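Hernán Nina learnt to fold from his aunt in Fumovcombe, who took in ironing and would not have a creased sleeve in the house. "She'd make me do it again, very kindly, and then again after that," he says, and laughs for quite a while.

He still does all his folding on the bed, usually after lunch, when the light is good, and in August he likes to have a fan close by.

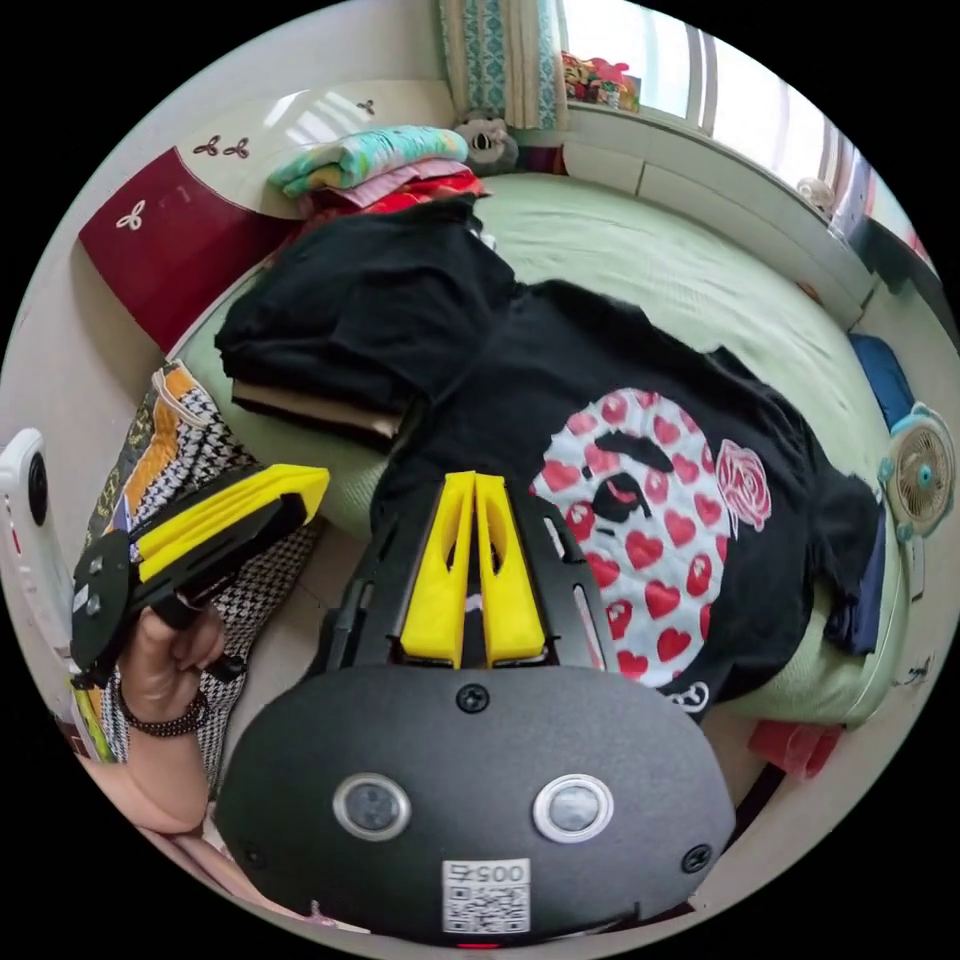
A black T-shirt spread out on the green bedcover, with folded clothes and blankets beyond.

"I start with the T-shirts, always print side up so I can see what I've got," he tells me. "Blankets go at the back by the wall, and they stay there, or I'd be moving them all afternoon."

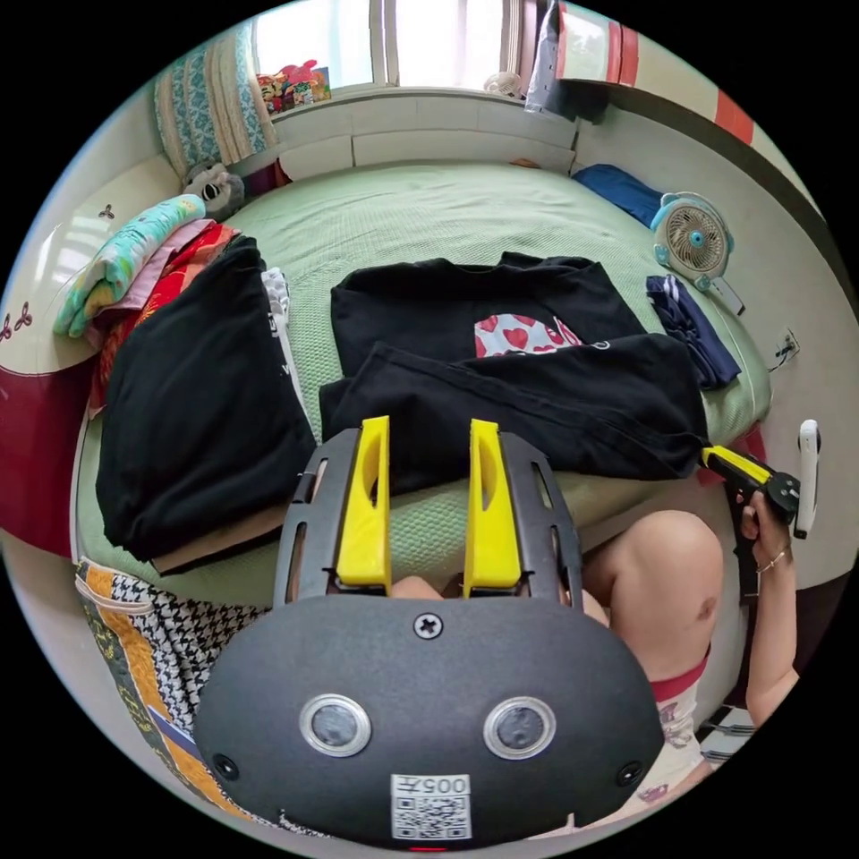 Dark things get a pile to themselves, he goes on, and towels are kept well away from them on account of the fluff. He has tried the plastic folding board from Hudix, which cost him more than he'd like to say, and gave it to a cousin within the month. "Lovely thing, very clever, but I've got hands, haven't I?"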